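Chapter 9
Shared Workspaces and the Rules That Govern Them

Learning outcomes

After working through this chapter you should be able to distinguish a robot from a robot application for the purposes of conformity; identify the hazards particular to two manipulators operating over a common work surface; draft a cell rule set that can be audited; and explain the limits of a power-and-force-limited mode when an end effector is changed.

9.1 Scope

Chapter 8 dealt with the fenced cell, in which separation between people and machinery is maintained by a physical barrier and an interlocked gate. The present chapter deals with the bench-scale cell, where two light manipulators share one table and people work in the same room. Such cells are now common in teaching laboratories, product development offices and small assembly shops. They are often commissioned by the people who will use them, without an integrator, and the documentation is frequently thinner than the risk warrants.

The chapter does not cover mobile platforms, exoskeletons or any machine with a rated payload above that of a bench arm. Electrical safety of the supply is covered in Chapter 3 and is assumed here to have been verified.

9.2 Robot, end effector and application

A manipulator as delivered is partly completed machinery. It has no task, and its hazards cannot be fully assessed until the end effector, the workpiece, the mounting surface and the surrounding room are known. The unit of assessment is therefore the application. A manufacturer's declaration for the arm remains valid for the arm alone.

The distinction matters most at the fingers. A parallel gripper with thick, blunt fingers and one with slender, pointed fingers may be driven by the same actuator at the same clamping force, yet the contact pressure at the tip differs considerably. A speed limit derived for the first can't be carried over to the second. Any change of fingertip geometry reopens the assessment, including a change that the operator regards as cosmetic.
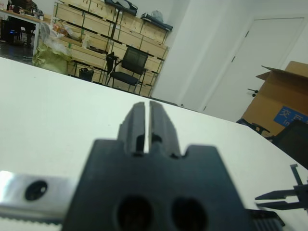 M. Ehlers

Two grippers working over one tabletop introduce hazards that neither arm presents alone. The first is crushing or trapping between the two end effectors. The second is collision leading to ejection of a part or a broken finger. The third is loss of predictability: a person who has learned the motion of one arm will tend to watch that arm, and may reach into the path of the other. Interlocking the two controllers deals with the second hazard and reduces the first. It has little effect on the third, which must be addressed by layout, marking and procedure.

9.3 Defining the three zones

For the cells considered in this chapter, the floor plan is divided into zones before any limit is set in software. The order is important. Software limits chosen first tend to be treated as fixed, and the room is then arranged around them.

The maximum space is the volume that can be swept by the moving parts of the robot as defined by its manufacturer, together with the end effector and the workpiece. It is established from the arm's drawings plus the longest tool listed for the cell.

The restricted space is the portion of the maximum space to which the robot is confined by limiting devices. In a bench cell these are commonly safety-rated soft limits. Where the controller offers only ordinary software limits, the restricted space must be taken as equal to the maximum space.

The operating space is the portion of the restricted space actually used during the task program. It has no protective status. It is recorded because a large difference between the operating and restricted spaces usually indicates limits that were never tightened after commissioning.

Each arm in a two-arm cell has its own set of zones. The overlap of the two restricted spaces is designated the common volume, and it is drawn on the plan in a separate hatch. Desks, seating, shelving, doors and bins within the room are drawn to scale on the same sheet. A chair is drawn at the position nearest the table that it can reach, because chairs move. Storage that people must visit during a shift is shown with its access path, and a path that crosses a restricted space is either relocated or made subject to a stop.

9.4 The cell rule set

A rule set is a short controlled document displayed at the cell. It differs from the risk assessment in that it is written for the operator and contains only instructions. The following rule set was prepared for the Illari training bench and is reproduced with its original numbering.

1. One person is in charge of the cell at any time. The name is written on the board before power is applied.
2. Both enabling devices are tested at the start of each session. A cell with one failed device is out of service.
3. Maximum tool speed with any person inside the marked floor line is the reduced speed stated on the cell card.
4. Nothing is placed on the tabletop that is not part of the task. Cups, phones and hand tools are kept on the side desk.
5. Fingers are changed with drive power removed and the isolator locked. The fingertip code is entered in the log.
6. Toothed belts and other exposed transmission parts are not touched or adjusted with power applied.
7. The path from the cell to the door is kept clear. Cartons are flattened and removed on the day they are opened.
8. A protective stop is not reset until its cause has been entered in the log.
9. Work outside these rules requires a written permit signed by the person in charge of the laboratory.

Rule 4 generates the most objections in practice. Tabletops attract objects, and an arm that has been idle for an hour is readily treated as furniture. The rule is retained in full, as partial versions ("nothing heavy", "nothing near the arms") have not proved enforceable at audit.

Rule 7 is a housekeeping rule and is sometimes omitted on the ground that it has nothing to do with robotics. It belongs in the set. An operator who steps back from an unexpected motion steps back without looking.

9.5 Verification

Verification of a bench cell proceeds by inspection, measurement and functional test, in that order. Inspection confirms that the plan matches the room. Measurement confirms stopping distance and, where a power-and-force-limited mode is claimed, contact force and pressure at the points identified in the assessment. Functional test confirms that each protective device produces the stop category assigned to it.

Stopping distance is measured at the highest programmed speed, at full extension, and with the heaviest listed workpiece. Two arms are measured separately and then together, with a stop demanded from either controller. It is a common fault for the stop signal to pass in one direction only: arm A halts arm B, but arm B does not halt A. The fault is invisible in normal running and is found only by testing both directions.

The Truvwood case, taken up again in Section 9.8, illustrates the point. The firm's two-arm gluing bench passed acceptance, then had one controller replaced in May. The replacement was configured from a backup that predated the cross-stop wiring. The start-of-session check covered the enabling devices and the emergency stop, but it did not cover the cross-stop, and the fault persisted until the next full verification.

9.6 Records

The minimum record for a bench cell consists of the zone plan, the application risk assessment, the rule set, the fingertip register, the verification report and the log. Each carries an issue number. Templates for the plan and the register are provided in Appendix C, in the Fidex format, and may be copied for class use. The templates were last revised on June 25, 2025; earlier issues lack the column for common volume and should be withdrawn.

Logs are retained for the service life of the cell. A log kept electronically must be readable at the cell itself, as an operator who has to leave the room to make an entry will generally defer it.

Review questions

9.1 A bench arm is supplied with a declaration covering power-and-force-limited operation. State what further evidence is required before an application using pointed fingers may run in that mode with a person present.

9.2 Prepare a zone plan for a table carrying two arms at opposite ends, in a room containing a desk, a shelving unit and one door. Hatch the common volume.

9.3 Rewrite Rule 8 for a cell in which stops are reset remotely, and identify any hazard that the revised rule leaves uncontrolled.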